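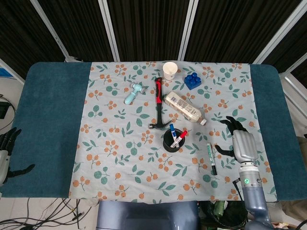 The table on the second morning, right hand down by the marker.

Filed under: Short Fiction / Work & Machines

The Table

The sheet of paper taped to the door said Put Away, 289. Below it someone had written the hours, eight to four, and the name of the building, which was Follmont. The building had been a furniture showroom before the company took it. I could still see the marks on the floor where the beds had stood.

I had cleaned houses for ten years before that, and then offices, and then I answered an ad from Clesta that asked for people who knew how to tidy. The woman who interviewed me asked how I decided where a thing went. I said you put it where the person will look for it. She typed that in. She asked what I did when I didn't know the person, and I said I guessed, and if they moved it I remembered. She typed that in too, and I got the job.

My part was simple. I laid things out on the cloth, stepped back behind the tape, and said what I wanted done. Then I scored it. The scores went to Clesta, and Clesta sent them on to McAlister, who were paying for all of it and wanted a machine that could work in houses by the following June.

The cloth had orange berries on it. I had one a lot like it when I was first married, and it went in the move.

On the second morning I put down a paper cup, a blue toy brick, a plastic hammer, a real hammer, a bottle on its side, the pen holder with two markers in it, and one more marker loose. I said, "Put the marker with the others."

The right hand came over and stopped beside it. It stayed there a while. I had time to notice the left hand, which was off on the padding with its fingers spread, the way you lean on a counter when you are thinking. Then the right hand closed, and the marker rolled, and the hand closed again on nothing.

I wrote a zero. I put the marker back where it had been and said it again.

It took the machine eleven tries that day to get the marker in. When it did, it let go and drew back and did not look pleased, having nothing to look pleased with. I wrote a one. I caught myself saying "There you go," which we had been told not to do, as the microphones picked it up.

At lunch I sat in my car and thought about my son at four, with the toy hammer he had. He would hit the floor with it all afternoon. One day he found his father's hammer in the hall closet and carried it to me in both hands, and he was so careful. He knew it was a different kind of thing. I don't know how he knew. He had never been told.

So in the afternoon I did something that wasn't on the sheet. I said, "Put the toys away."

There was a bin for toys on the stand next to the table. The hand took the blue brick, which was easy for it, and put it in the bin. It took the plastic hammer by the head and got that in too, on the third try. Then it went to the real hammer and took hold of the grip.

"No," I said.

It stopped. It would always stop. That was one of the things that worked.

I wrote it up in the notes. The answer came from Clesta the next day, polite, saying that the two objects shared a shape and that it was a known problem. They asked me to keep doing it. They gave it its own sheet of paper, and I did it every afternoon – toy hammer, real hammer, both moved around, sometimes side by side and sometimes at opposite ends.

By the end of the summer I had 477 scores for the hammers alone. It got them right most days. Other days it put the real one in with the toys as if it had never seen it before, and I would say no, and it would stop, and I would lift the hammer out and lay it back on the berries.

People asked me if it could do my old job. My sister asked every time she called. I told her it could clear a table if you gave it the morning and didn't mind where the things ended up. I told her it could not do a bathroom. She said that was a relief, and I said I supposed so, but I had never much liked bathrooms.

The last week, a man came from McAlister to watch. He stood behind the tape with me and kept his coat on. I laid out the same things as that second morning, as near as I could remember them, and I said, "Put the marker with the others."

The hand came over. It waited, the way it did. Then it picked up the marker and put it in the holder.

"How long was that?" the man asked.

I looked at the timer and told him it was eight seconds.

"You could do it in one," he said.

"Yes," I said.

He wrote something down. I wrote a one. Then I reached over to take the marker out again so we could go on to the next, and the hand was still hovering there, and I waited for it to move. It didn't move. It took me a moment to see that it was waiting for me.

The man from McAlister asked if there was a problem. I said there wasn't, and I took out the marker and set it down on the cloth.

3 comments

wuremow
I did shift work scoring like this. The part about not being allowed to talk to it is right. We all did it anyway.

plainjane_reads
Liked the sister. Did the kid put the hammer back or did she have to take it off him?

tidewrack
14th September and I'm only just catching up on this section. I wanted one more page at the end. My own test for these things would be a fitted sheet.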